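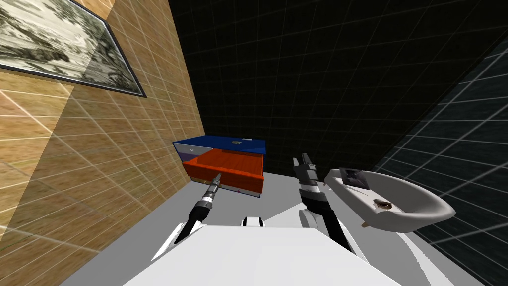
4.3 A fault in the hand-over between approach and contact

We had meant this section to be a short one. The drawer task was the easiest of the set on paper, and when we planned the study we put it in mostly as a warm-up for the two-armed policy before the harder retrieval tasks. As it happened, it took up most of our February, and we think what we learned from it is worth setting out in a bit more detail than the success rates in the previous section allow.

The task itself is simple to describe. The robot stands facing a low cabinet in the simulated room, and the left arm is asked to bring its gripper up to an open drawer, make gentle contact with the front panel and push the drawer closed. The right arm has nothing to do in this part of the task and is told to hold its position. We ran 400 episodes with the controller as first written, changing the room's wall and floor textures and the lighting between episodes, and leaving the furniture where it was. All of this was done in Viseo, the simulator described in Section 3, with the motion planner from the Tarard library sitting underneath the learned policy.

In 50 of those episodes the run was stopped by the force limit. The arm would come in smoothly, slow down just as it should, and then, at the moment the controller switched from approach to contact, drive the gripper forward hard enough to trip the limit on the wrist. Had the same command gone to the real arm in our lab, we would have expected a damaged drawer at the very least, and we treated it as a safety matter from then on. No policy from this branch was allowed onto hardware until the cause was known.

Our first guess was the collision mesh. Thin panels are a well-known nuisance in physics engines, and a fingertip that sinks a little way into a surface can be thrown back with quite silly amounts of force. We thickened the drawer front, shortened the physics step and ran the failing episodes over again with the same random seeds. They failed in just the same way, and at just the same point. Looking back, we should have read the logs more carefully before spending the better part of a week on the mesh, but it was such a comfortable explanation that we all rather wanted it to be true.

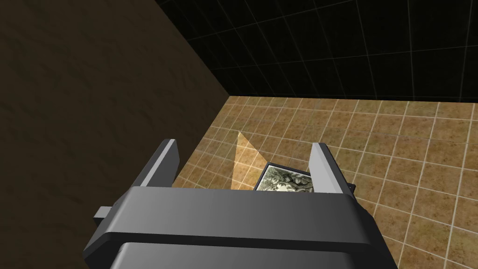
The real cause was found by Kamran Siddiqui, who lined up the wrist force readings against the planner's own record of where it believed the fingertip to be. In the healthy episodes the two agreed. In the failing ones the planner's position was old. When the policy handed over to the contact controller, the new controller asked for the last known fingertip pose as its starting point, and if the planner happened to be busy at that moment it was given the pose from the previous cycle. The controller then saw a gap that wasn't there any more, and very sensibly set about closing it.

A stale pose would be harmless if the arm were still. The trouble is that our approach phase ends while the arm is moving, by design, as we wanted the two phases to blend into one another without a pause. The idle arm made matters worse in a way we hadn't foreseen. Holding a position still counts as a planning request in Tarard, and the request for the right arm was placed in the same queue as the one for the left. So an arm that was doing nothing at all could hold up the arm that was about to touch something — and whether it did depended on timing alone, which explains why the fault came and went and why it paid no attention to our changes in the mesh.

We made two changes. Each pose now carries a time stamp, and the contact controller won't start from one that is older than 5 milliseconds; it waits for a fresh one and lets the arm coast to a stop in the meantime. We also gave each arm its own queue. A further 400 episodes with the same seeds gave no force-limit stops at the hand-over. There is a small price to pay, in that the motion is a little less smooth when the controller has to wait, and readers who care about the speed of the task may want to look at the timings in the appendix.

We should be plain about what this doesn't show. The time stamp check guards against old data, and it does nothing about data that is fresh but wrong. A badly calibrated wrist would produce the same hard push, and the check would let it through quite happily. For that reason the force limit stays in place for all tasks, including those where the arms aren't meant to touch anything, and we have left it at the same cautious setting that caught the fault to begin with. We have also gone back over the picture retrieval task, where the gripper comes down over a framed picture lying on the floor and the hand-over happens much closer to a hard surface. It uses the same controller, and so it had the same weakness, although the slower descent had kept it from showing up in our results.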